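Wooden Block FAQ
Last updated Nov 4, 2019

I get a lot of mail about the plain wooden cubes I sell under the Swanson name, so I've put the usual questions on one page. If yours isn't covered, write to me at the Zallatow shop and I'll add it!

What do I get in a set?
The Gradum set is 63 cubes in a cotton bag. They're all the same size (no arches, no triangles, sorry), and they're left in their natural pale color.

Do I need that many to start?
Not at all. You can do plenty with a small handful on a tabletop, and I'd much rather you tried a few before buying the big bag. I sell loose ones too.

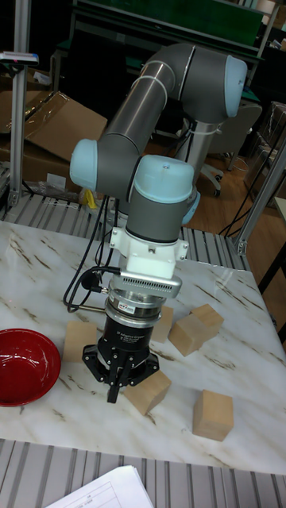 Light wooden cubes on the marble-patterned tabletop.

Will they scratch my table?
I've never had a mark from mine, but I do sand the edges a little before packing. If your table is precious, put a cloth down, though a cloth makes tall towers wobble like crazy.

What's a good first build?
Three on the bottom, two on top. It's my favorite, because little kids can manage it and you can pull it apart and start over in seconds. Leave small gaps in the bottom row if you like, just make sure each top cube has something to sit on.
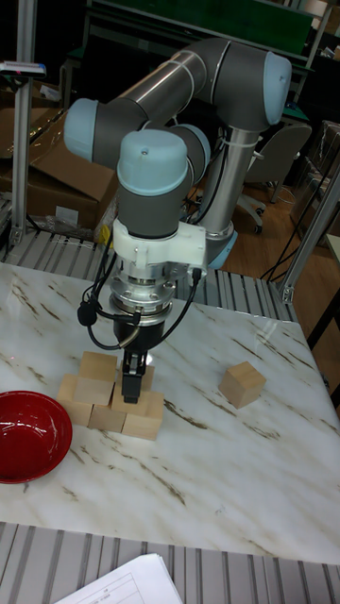 How high can I go?
My own record is a single column of... well, not that many. Most people lose it after 7 or so if they rush. Turn each cube until it sits flat, let go slowly, and don't breathe on it (I'm only half kidding).

Do they have to line up perfectly?
Nope! I like a stepped pile better than a straight wall anyway, with one cube sitting up top and the rest spread out a bit underneath.

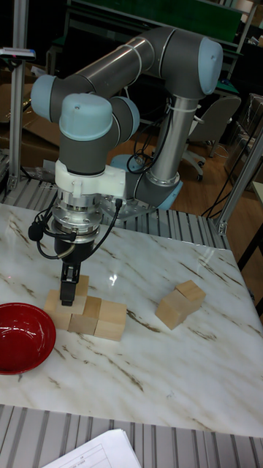 Crooked builds are also easier to fix, I find, and you can keep adding at the ends until you run out of cubes or table.

How do I clean them?
Damp cloth, then let them air dry. Please don't soak them, and keep them out of the dishwasher.

Do you still carry the Kulletti oil?
I stopped in June. Any food-safe oil from the grocery store does fine, just use a tiny bit and wipe off the extra.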